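Session 3 – Pattern and Repeat in Interiors

Hi all, notes from Saturday, tidied up a bit because my handwriting on the board was awful (sorry!). We spent most of the time on the repeat, meaning the distance before a printed design starts over. Small repeats calm down when you step back. Big ones do the opposite, and a large flower can take over a wall before you've even hung the curtains.

Shahla Dehghan asked whether a big print always makes a room feel smaller. I used to say yes. Then I lived with one for a winter and changed my mind – it depends far more on how strong the contrast is between the line and the ground.

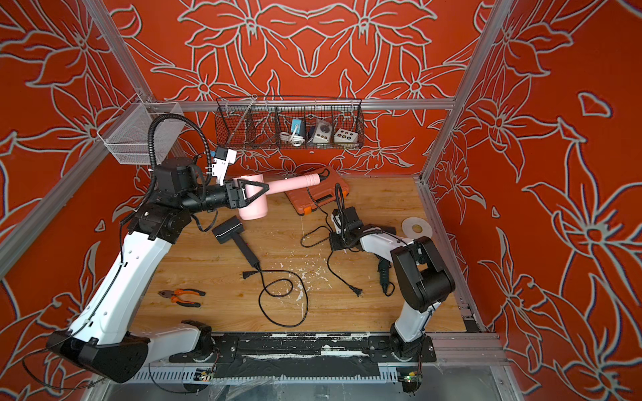
On to matching. A straight match lines up across every strip, and a drop match shifts each strip down, usually by half the repeat. Drop match wastes more paper, so please work out your strips before you order! If your wall is 30 inches wide you can get away with guessing. Otherwise, don't.

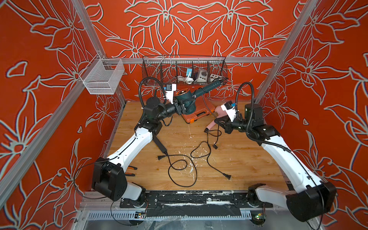
Fig. 2. Large lily-like flowers in pale outline on orange-red, carried over three walls.

For next time, read the Gesano handout up to the part on borders and bring one sample you love and one you can't stand. The sketch exercise is worth 60 points and it's due in May, but I'm happy to look at early drafts. Room 623 again, same time.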